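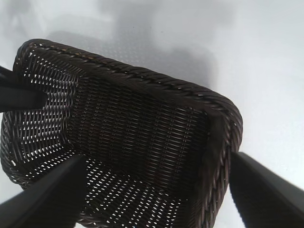 Dark wicker with a rope-style rim. The open weave at the sides is where the crumbs get out.

Wicker is the only storage that sheds, snags and squeaks, and I own far too much of it. Most of mine holds bread, mail or the remote controls we can't find. A few things I've learned about keeping it decent:

Dust first, water later. A dry paintbrush, the cheap two-inch kind, gets between the strands better than any cloth. Turn the basket upside down and smack the bottom a few times before you start. Do this outside. I did it over the rug once and got to clean both.

For a proper wash, use a damp rag with a drop of dish soap, wrung out until it has nothing left to give. Don't soak it. Rinse with a second damp rag and leave it somewhere airy overnight, away from the radiator. Wicker that dries too fast gets brittle and starts poking people.

Dark baskets hide dirt beautifully, so you'll need to go by feel. If the rim is tacky, it's time. A twisted rim collects hand grease in every groove, and an old toothbrush run along the slant of the twist will lift most of it. Going against the twist just frays the toothbrush.

Loose ends: snip them on a slant with nail scissors and tuck the stub inward with a dab of wood glue. Hold it with a clothespin. Pulling on a loose end to see where it goes is a mistake you get to make once.

Line it. A dish towel works. So does a piece of leftover shelf paper cut to the shape of the floor — round off the corners or it will ride up. I paid 14 dollars for a fitted liner in March and it shrank in the first wash, so now it fits the butter dish.

Last thing, don't stack baskets wet, and don't lift a full one by the rim. Two hands underneath, like a casserole you care about.

Comments (3)

clenow44
Tried the toothbrush. Gross and very satisfying.

Porch Hen
Can you do this with the painted kind? Mine flakes if I look at it wrong.

umum_kitchen
Vacuum with the brush attachment also works, just put a stocking over the end or you'll be fishing bits of basket out of the hose.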